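Packing a soft backpack so it doesn't slump (books, leads, the lot)

Posted by Lino Bassi, Jan 8, 2024

Quick one before I go out. Got asked again how I get books into a floppy cloth backpack without it turning into a sack of elbows. Wrote half of this on the Rusine bus so excuse the order.

This is for soft bags. Canvas, twill, anything with no frame and no padding to speak of. If you've got one of those stiff hiking things with a back panel, it mostly looks after itself and you can skip to the bit on leads.

What you need
A flat surface bigger than the bag
The bag
Whatever's going in it
Something to put small bits in while you sort (basket, tray, shoebox lid)
A short length of cord if your zip pulls are fiddly

Step 1. Empty it. All of it.

Front pocket too. People always leave the front pocket, then wonder why it bulges. Turn the bag over and give it a shake. Receipts, pen lids, a mint. Mine had a Rinaldi loyalty card that ran out last April and enough crumbs for a pigeon.

Run a finger along the inside seam of the lining while you're there. Dark lining hides everything. If there's a hole, sew it now, it takes four minutes and you won't do it later.

Step 2. Sort out the zips before you load anything.

Open and close every one from end to end. If it sticks, rub a candle stub or a dry bar of soap along the teeth, then run it up and down again a few times. Hold the cloth flat just behind the pull, one hand for the cloth and one for the pull. Soft fabric folds into the teeth if you yank it. Thin cord through the ring on the pull gives you something to get hold of, knot it close to the ring and leave a tail.

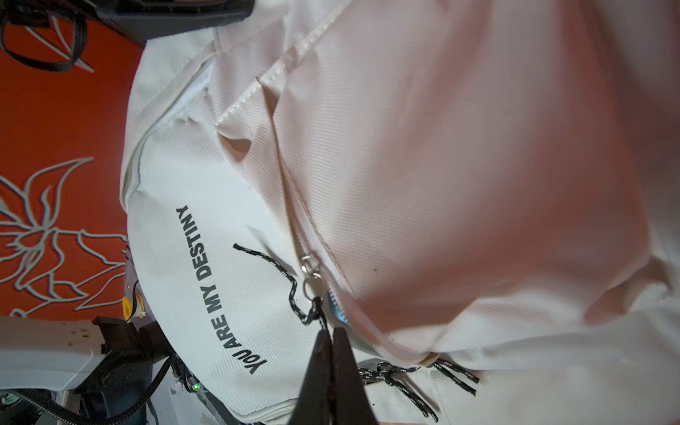 Don't make the tail too long. It wants to be about as long as your finger, otherwise it shuts in the next zip along and you are back where you started. If the ends fray, a dab of clear nail varnish. Nylon cord you can melt, carefully, over the sink.

Loose cord for a front drawstring or just for decoration, same thing – knot it short or tuck it in before you pack. It catches on door handles. Ask me how I know.

Step 3. Lay the bag down.

Most people stand a soft bag up and drop things in from the top. It folds at the waist and the books go in on a slant, corners first. Lay it on its side with the mouth towards you and open the zip right round, as far as it goes. Push the lining flat with the back of your hand so there's no loose fold waiting to catch a corner.

Biggest flat thing goes in first, against the side that'll be next to your back. Slide it, spine leading if it's a paperback. Covers bend back when they go in open edge first and then you've got a crease down the front for good. Next one in beside it, same way round. Hold the zip edge out of the way with your spare hand, it's the zip edge that scrapes glossy covers.

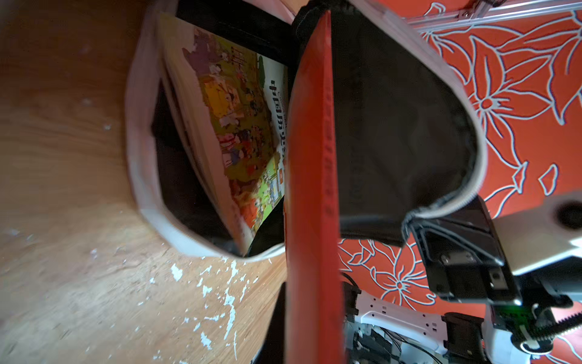 Side on, mouth open. Picture-cover book in, black lining pulled well back.

Tall thin things go between the books or down the side of them. Folders, notebooks, 80 page exercise books, that sort of thing. They stiffen the whole lot up. One folder does more for a floppy bag than any amount of stuffing.

If a book is sitting at an angle, take it out and put it back. Don't shove. There's nearly always a bit of lining bunched up underneath.

Weight. I did a trip to Hullolstead with the full Tumaneo road atlas on my back, all 1,347 pages of it, and my shoulders complained until tea time. Heavy book close to your back and low down. Light stuff further out. If it's a 2 litre bottle as well, put the bottle in a side pocket or leave it behind.

Step 4. Hold the top edge up.

Once there's some weight in the bottom, lift the bag by its top edge, both hands, and let everything settle. Little bounce on the table. Not a slam, you'll bruise the corners of the books. If one side sags, support it with a hand flat against the cloth while you straighten what's inside.
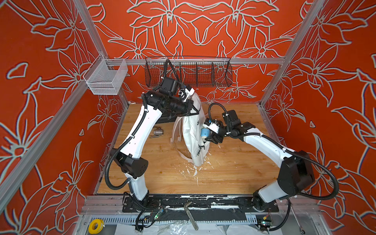 Small bits need a home off the table before you start this step, or they end up under the bag. Pens, keys, earphones, adapters, tissues. A basket that hooks on to something is best becuase it takes up no room on the surface. The long black wire one along the back has dividers in it, good for keeping like with like, and the smaller white one hanging off to the left is empty, so that's the sort of thing I'd use for whatever's got to come out again. Mesh is handy, you can see what's left in it without tipping it out. No baskets? A cake tin does fine.

Then load the small things last, front pocket, flattest at the back. Anything you'll want at the ticket barrier goes right at the top.

Leads and plugs

Separate pouch if you can. Coil each lead loosely round your hand, one twist tie or hair bobble, done. Don't wrap it tight round the plug, it strains the lead just where it joins. Plugs with pins go in a sock. Really. Pins go through lining in no time and they'll mark a book cover too.

Step 5. Straps

Tighten them once it's full, with it on, then take up the same amount on both sides. Twisted straps dig in so flatten them out first. Tuck the long ends under or roll them up with a bit of elastic.

Putting it away after

Don't hang a soft bag by one strap for weeks, it pulls out of shape. Empty it, leave the zips open a while to air, then lay it down and smooth the body from the middle out. Straps laid out straight before you fold them over the back.

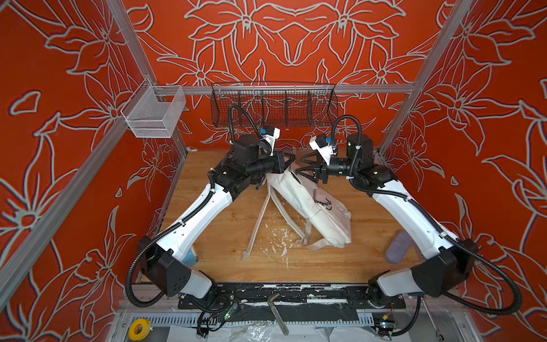

Not smoothed yet. Long flat straps trailing, folds still to come out of the body.

Creases in canvas mostly drop out overnight under a couple of heavy books. If it's printed or there's writing on it, don't iron straight on top of that – clean tea towel in between, low heat, and try a corner frist.

Washing is a whole other page. Short version: cold, by hand, mild soap, dry it flat out of the sun. White bags go yellow along the seams if you leave soap in, so rinse until the water runs clear and then once more.

Bus is here. If your zip's come right off the end of its track leave a comment and I'll do that one next.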